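4.2 Reading the grain of light wood table surfaces

Figure 3. Pale wood surface with fine grain lines running on the diagonal.
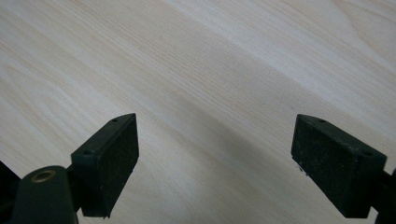
Why does a light wood surface look patterned in one corner and nearly plain in another?

Mostly it comes down to how the growth lines meet the face of the board. Where they lie close together the eye picks up a busy, slightly wavy texture, and where they spread apart the same board can seem calm and almost blank, especially if you look along it from a low angle and the far part softens.

We began this part of the study with a fairly homely problem. The households who took part in the Nuttall survey had all been asked to describe their main table in their own words, and we received 129 answers, many of them generous and some of them very long indeed. People told us about breakfasts and homework and jigsaw puzzles, and about the aunt who had owned the table first. What they rarely told us was what the top looked like. Of the 129, only 89 mentioned the color at all, and of those, most stopped at "light" or "natural." Grain came up so seldom that we went back and asked for it directly, which is how the second questionnaire (Appendix B) came to be written over one long Saturday.

The second round was much richer. We had 80 replies, and once people had been invited to look closely they turned out to be very good at it! One person wrote that the lines on her table "go like rain on a window," meaning on a slant, and several others used words for water, sand or combed hair. We have kept these phrases wherever we could, as they seem to us to hold more than the standard terms do. In the coding sheet they were grouped under spacing (tight, mixed, open) and under direction (with the long side, across it, or diagonal to the person sitting down). Direction gave us the most trouble. A diagonal grain very often belongs to where the person is sitting, and the same table would be called straight by somebody who had pulled up a chair at the end.

Figure 3 is a useful case for the spacing codes. The lines toward the top left are packed tightly, and toward the upper right they open into broader bands that curve gently. Under our first coding sheet this surface would have been entered as "tight" or "open" depending on which part the coder happened to settle on. The revised sheet calls it "mixed," and we think it is the better for it.

Shadow needs a word too. A soft gray shadow, like the one that lies over the middle of the surface in Figure 3, can turn cream into something closer to taupe, and a coder working quickly may take that for a stain or a darker board. The test we settled on is the edge. A shadow of this kind fades little by little into the brighter wood, and the grain lines can usually be followed from one side of it to the other. We asked coders to trace at least one line in this way before recording any change of color. It slowed them down, and there was some good-natured grumbling, but agreement between the 2 coders on the color item became noticeably easier to reach.

We were more cautious about naming the material. A smooth, matte face with a pale, regular figure may be solid timber or a veneer, or a laminate printed to resemble either, and looking at the top alone does not settle the matter. Respondents were quite sure of themselves here, and when we could check their answers against the paperwork for the two ranges most often named, Prudent and Cinodis, that confidence was not always rewarded. We have therefore kept "wood surface" as the working term throughout, and the owner's own word is given in quotation marks wherever it differs.

A smaller matter, which we include because several readers of the Flulik pilot report asked about it, is sheen. Matte tops still brighten in places when light reaches them at a slant, and our respondents tended to call these places "worn" or "polished by elbows." We are fond of the second phrase and have kept it as a label, though it should be read as a description of brightness only. Whether elbows had anything to do with it is taken up with the other questions of wear in Section 4.3.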